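The Table, Before Anyone Puts Anything Away

Every kitchen has a surface that collects. Ours is a light wooden table, and what it collects is bowls, fruit and good intentions. Rawan Saliba holds to the theory that shame is a cleaning product. A few views of one crowded tabletop.
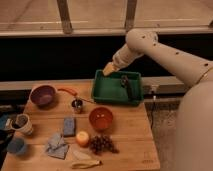 The red-orange bowl, with the blue sponge for a neighbor.

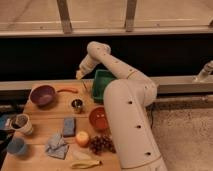
Apple, grapes, banana. A fruit salad with commitment issues. 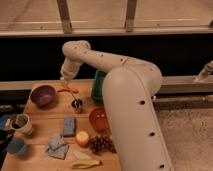

The gray cloth has been folded, in the loosest sense of the word.

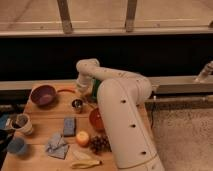 Purple bowl at the back left, small metal cup closer to the center.

My own position is that a sponge on the table counts as progress. Everett Dvorak disagrees and thinks a sponge should live at the sink, where it can be ignored properly. He also believes bowls should nest. I have seen his cupboards, and the nesting is mostly a matter of gravity.

The rules for clearing, as they stand after two long discussions: fruit goes first, cups to the sink, bowls stacked with the biggest at the bottom. The cloth is shaken out over the bin and hung up, and whoever wipes the table gets to complain about the crumbs. Afaf Chidiac would like it noted that she has wiped the table more often than the rest of us put together. Noted.

Clearing pictures to follow, if there is any clearing. Posted Friday, September 27, 2024.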